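# Notes on a 31-foot indoor air pistol lane

My basement measures 31 feet from the laundry wall to the foot of the stairs. Regulation for ten meter air pistol is a little under 33, so the lane has always been short, and for the first year I ignored the difference. This September I finally redid the target end and the lighting, and I'm writing down what I changed while I still have the measurements.

## Target scaling

A short lane needs a smaller target if you want the same sight picture. The aiming black should take up the same angle at the eye. Divide your actual distance by the regulation distance and multiply the printed diameter by that number. Measure from the eye to the paper, with you standing in your normal stance, and not from wall to wall. I lose a couple of feet to the trap and to my own body, so my first set of scaled targets came out too big.

Print one, measure the black with calipers, and correct the printer scale before printing the rest. My printer shrinks everything slightly unless "fit to page" is off. I use 67 lb cover stock. Plain office paper tears around the hole and makes close shots hard to score.

## Pellet trap

The old trap was a steel funnel type from Karaki. It worked, but it rang, and the sound carried up through the ductwork. The new one is a box filled with duct seal over a steel back plate set at an angle. Duct seal is dull to work with. Warm it first, press it in by hand, and leave no air gaps at the corners. Mine gets dug out and repacked every 1000 pellets – sooner if the center starts to crater, because pellets striking lead can come back at you.

Eye protection stays on for everyone in the room, shooter or not. The door at the top of the stairs has a bolt on the inside, and it is thrown before the pistol comes out of the case.

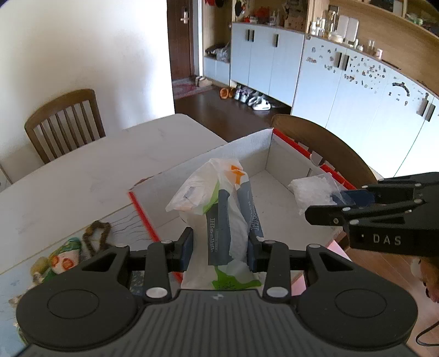 *Crumpled plastic bag, printed in grey, white and lime green.*

Spent lead goes into a lidded metal can. I wipe the floor in front of the trap with a damp disposable cloth and never sweep it dry. Hands get washed with cold water and soap before I touch anything upstairs. Pádraig Cullinane, who shot on the same club team as me, runs a small fan behind the firing line pushing air toward the target and out a window. I don't have a window at that end, so I'm still looking at options.

## Lighting

Two fixtures. The one on the target is a Wuvport LED bar mounted above and forward of the trap, behind a strip of plywood so a low-flying ricochet can't reach it. The one over the firing point is dimmer and sits behind my head. If it is in front, it puts glare on the rear sight.

I tried matching the two for brightness and disliked it. With the target clearly brighter, the front sight edge is sharper and I stop chasing the bull.

## Pistol and log

The pistol is unchanged. Trigger weight was checked with a hanging weight and left alone. I tested two pellet tins from a rest, Bulliseo wadcutters and Fledoditz wadcutters, and the Bulliseo groups were tighter at this distance. That says more about my barrel than about the pellets.

A normal session is 80 shots: 20 on a blank card, then 60 for score. I log the score, the time of day and any called fliers. Evening scores are lower – I don't yet know if that is fatigue or the furnace cycling on behind me. Next job is a second layer of carpet under the shooting position, then the fan.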